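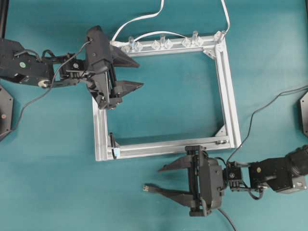
GRIRNLEY WRITERS' CIRCLE
Minutes of the ordinary meeting held on 11/20/21 in the upstairs room, Grirnley Library

In the chair: Lenuța Ursu
Present: 11 members, as per the signed attendance sheet
Apologies: received from three members and recorded on the sheet

1. Minutes of the previous meeting
The minutes were taken as read. One correction was requested to item 4, where "Pandholm Books" should have read "Pandholm Press". With that change the minutes were approved and signed by the Chair.

2. Matters arising
2.1 The library has confirmed that the Circle may keep its present evening slot until the summer. The room must be cleared by 9 pm and the blinds left down.
2.2 The box of back numbers of the Circle's magazine has not been found. The Secretary will ask at the Wostarstead branch, where the Circle met during the building works.

3. Winter anthology
3.1 The editor reported that 19 pieces had been received by the closing date. Two were over the word limit and had been returned to their authors for cutting. Both authors had agreed to send shorter versions.
3.2 There was discussion of whether chapters from longer works should be accepted alongside complete stories. Some members felt that an extract left readers without an ending. Others pointed out that several members were writing novels and had nothing else to offer. It was agreed that extracts would be accepted this year if they could be followed without a synopsis, and that each would be marked as an extract in the contents list.
3.3 Pandholm Press had sent a revised quotation for printing. The price per copy was unchanged but the delivery charge had gone up. The meeting agreed to accept the quotation and to collect the books by car.
3.4 The title was again deferred. Members with suggestions should send them to the editor in writing.

Action: editor to send the final running order to members before the next meeting.

4. Reading and feedback sessions
4.1 The Chair reminded members that work for discussion must be circulated at least a week beforehand. At the last session two chapters had arrived on the same afternoon and most of those attending had not read them.
4.2 It was proposed that each reader be limited to 11 minutes, followed by comments. An amendment to allow longer for first-time readers was not seconded. The proposal was carried, with one member abstaining.
4.3 A member asked for clearer guidance on commenting on early drafts. The Chair said that authors should state at the top of the page what kind of comment they wanted, and that spelling should be left alone unless the author had asked.

5. Manole Prize for a First Novel
5.1 Details of the prize had been circulated. Entry is by the opening three chapters and a one-page outline. Four members said that they intended to enter.
5.2 It was agreed that the Circle would not pay entry fees on behalf of members. An extra session would be held for entrants who wished to have their outlines read.

Action: Secretary to book the small room for the extra session.

6. Visit to the Wostarstead group
The Wostarstead group had invited members to a joint evening on writing a series, with particular attention to keeping track of names, dates and minor characters between books. The invitation was accepted. Members needing a lift should add their names to the list at the back of the room.

7. Any other business
7.1 A member asked whether the Circle would consider a session on finding early readers outside the group. This will be placed on the agenda for the next meeting.
7.2 Members were asked to return borrowed books to the shelf and to sign them back in.

There being no further business, the Chair closed the meeting at 8.45 pm.

Signed as a correct record: ....................
Chair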